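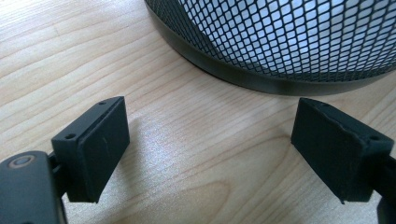 Pale wood with long, wavy grain on one of the tabletops at the Clurska workshop.

Old tables get a new lease of life at Clurska

If you have a tired old table in the shed or under a pile of coats, the Clurska workshop would love to hear from you. The table project there is up and running again for the winter, and the first batch of refinished tops is already back on its legs and looking lovely.

The idea is simple enough. People bring in a wooden table that has seen better days, get a bench to work at, and spend a few evenings taking it back to clean wood and putting on a fresh finish. All the tools are there to borrow. There are 16 places on the winter round, and by Wednesday most of them had gone, so anyone tempted should get a move on!

What has really got people talking this time is the grain. Plenty of the tables arrived under dark varnish or thick gloss paint (one was a shade of green that will not be missed), and it is a real thrill when the first clean patch of wood comes through. Pale tops have been the favourites so far. On the best of them the lines wander right across the surface in long waves, tan in one place and faintly pink in another, then bend round each other into an arch like the contours on a walker's map. You could look at it for ages, and at tea break a fair few people do.

The grain pattern depends on how the board was cut from the log. Where the saw runs fairly flat through the growth rings, you get those wide curves and arches. Where it cuts across them more squarely, the lines come out straight and close together. Both are handsome in their own way, but the wavy ones do tend to draw a crowd.

Sanding is done by hand for the last stage, always along the general run of the grain, and the dust is wiped away before any finish goes on. Newcomers are often in a hurry to get to the shiny bit. The advice from the bench is to slow down, put a lamp low at one side and look across the surface, when every scratch you missed will show up at once. It is a bit of a shock the first time, but much better to find them then than after the second coat.

The finish is a matter of taste, and opinions run strong. Some like plain oil, which is easy to touch up at home, while others want a harder varnish that will stand up to hot mugs, homework and spilt gravy. The workshop keeps test boards by the door so you can see how each one looks in daylight and under the lamps before you choose. A shinier coat bounces back a lot of light, so if your table is going to live under a bright window it is well worth carrying the boards over to the glass and having a proper look.

Kosomura, the furniture reuse scheme, is again passing on tables that need a home, so you can still join in if you have nothing of your own to bring. Prosonent has helped with the cost of sandpaper and finishes. The room itself is on the ground floor of the Xie building, with a wide door at the side that makes getting a kitchen table in and out a good deal easier than it sounds.

Sessions are in the evening and last 2 hours, with the kettle on halfway through. You do not need any experience, only old clothes and a bit of patience. Large tables are welcome, though it helps to take the legs off first if they unscrew, and please keep the bolts in a labelled bag.

A show of finished tables is planned for December, when visitors can come in, run a hand over the tops and see the before-and-after photographs pinned up beside them. Entry is free and there will be mince pies.

To ask about one of the remaining places, call in at Clurska during any evening session.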